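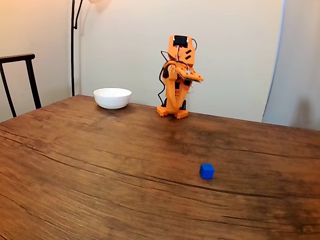

Looking after a wooden table, and a few other things in the kitchen

We bought our table from a house clearance in Nodstead, and it came to us with a white ring at one end, a sticky patch at the other and a drawer that wouldn't open. I've spent more happy Sunday-ish afternoons on that table than I care to admit, and I get so many messages about wood that I thought I'd put everything I know on one page, along with some kitchen odds and ends that didn't fit anywhere else.

Everyday cleaning

Please don't soak it! A cloth wrung out until it hardly drips, a tiny drop of washing-up liquid in the bowl, and wipe along the grain. Then go over it again with plain water and dry it straight away with an old tea towel. I keep a stack of worn-out ones in the cupboard under the sink for precisely this, and they do get softer and softer until they're only fit for polishing shoes.

Spray polish I gave up years ago. It looks lovely for an afternoon and then it builds up, and one day you find you can write your name in it.

White rings

These are usually damp caught in the wax or varnish, and they look far worse than they are. Leave the ring alone for a day or two first, as a fresh one will sometimes fade by itself. If it's still there, lay a dry cotton cloth over it and pass a warm iron across for a few seconds with the steam switched OFF. Lift the cloth, have a look, do it again if you need to. Patience is the thing here, and I say that as somebody who once got impatient and had to sand half a sideboard.

Black marks are another matter. That's water that has got right down into the wood, often with a bit of iron from a tin or a pan, and you'll be looking at sanding and oxalic acid. Gloves on and windows open, and do read the packet twice.

Sticky patches

Old jam and syrup will come away with warm water and a plastic scraper (an expired library card does very well). If the whole surface feels tacky, even after a good wash, it's more likely to be layers of old polish or oil that never dried. Wipe a little white spirit on a hidden spot underneath, wait, and if the finish is still sound you can work over the top in small patches. Lay the used rags out flat outdoors until they're completely dry. Oily rags bundled up in a bin can heat up and catch fire, and I can't say that often enough.

Oiling

If your table has an oiled finish, it will want feeding when water stops beading on it. I do ours in September, before the heating goes on, and again in spring if it looks thirsty. Put on far less oil than you think, leave it for the time on the tin, then wipe off every bit you can. The wiping off is what gives you that soft sheen, so use a clean cloth and plenty of elbow.

Wobbly legs and stiff drawers

Before you fold up a beer mat, turn the table over (get help, they're heavier than they look) and check the bolts. Ours needed half a turn on each one and it has stood steady ever since. For the drawer I rubbed a stub of plain candle along the runners, top and sides, and it now slides so well that the cutlery shoots to the back.

Crumbs in the join

A wooden skewer run slowly down the gap between the boards, then the narrow nozzle of the hoover. Never a knife — it will bite into the edges and the gap gets wider every year.

A few things that didn't fit above

Wooden spoons that smell of onion: rub with half a lemon and coarse salt, rinse, and stand them handle down in a jar to dry.

A chopping board that has begun to cup can often be coaxed back by laying it hollow side down on a damp towel overnight. Stand it on edge afterwards so the air gets to both faces.

Felt pads under chair legs last a good deal longer if you wipe the leg with a little methylated spirit first and let it dry properly. Press each pad on hard and leave the chair upside down for 5 hours before anyone sits on it.

And if you have a heat mat, use it even for the teapot. I'm always telling myself this, usually with the teapot in my hand.

Last updated May 6, 2022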